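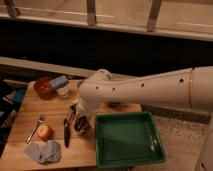

*Figure 1. Tabletop layout with bowl, sponge, knife, fork, cloth and green tray.*

## 1. Purpose

This report covers the table-clearing part of our household tasks project. The group was Nasrin Fallahi, Benvinda Teixeira and Zarmeena Kiani. The question was how mixed kitchen items should be grouped on a small wooden table before they are cleared, and which groupings cause trouble later.

## 2. Items and layout

Items were assigned to one of 3 classes:

- **Tableware:** bowls, cups, forks, knives
- **Cleaning goods:** sponges, cloths
- **Food:** fruit and leftovers

Classes were mixed on purpose. In Figure 1 the red bowl and the blue sponge are together at the back left, and a piece of yellow-orange fruit is next to the fork. The gray cloth is crumpled at the front. The tray is square with raised sides and extends past the front edge of the table.

Clear items need separate treatment. The glass cup in Figure 1 is hard to make out against the wood, and Zarmeena's first item list left it out. Lists were checked by a second person from then on.

## 3. Procedure

1. Set out the items according to the layout sheet.
2. Record the class and table zone of each item.
3. Clear the food first, then the tableware, then the cleaning goods.
4. Wipe the table and reset it.

The time limit was 8 minutes per layout. We planned 200 layouts and completed 80 before the October deadline.

The second layout shown has a more crowded back row. The sponge lies flat beside the bowl, close to a dark brown clump and a small whitish tuft. A dark brown bowl is at the right, near the table edge. The fork is at the front left.

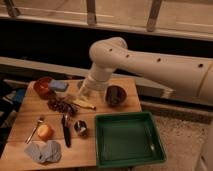 ## 4. Observations

Sponges placed against a bowl were often moved along with it, and the zone record then had to be corrected. Soft items with no fixed outline took longest to classify. Benvinda entered them as "food, unclear" until the group agreed on a class.

The sheet has no zone for items that overhang the table. Margarida Valente suggested adding one, and it will be in the next version.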